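Re: Kidatex open day

Sugeng Liem wrote:
> Steden had the arm sorting groceries on a cloth. Very impressive, we
> should get a quote.

I was there too and I'm less sold. We saw 14 tries, all on items the Cukota people had laid out themselves. Ask what it does with a full bag — I did, and got a brochure. Lill wants $4,000 a year for support on top. I'd like to see it work from our own shelves before February.
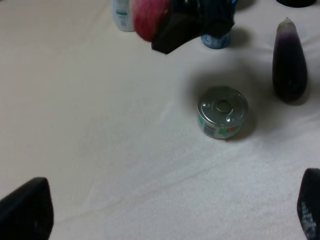 Gripper open, with the short can and the eggplant.

Who else went?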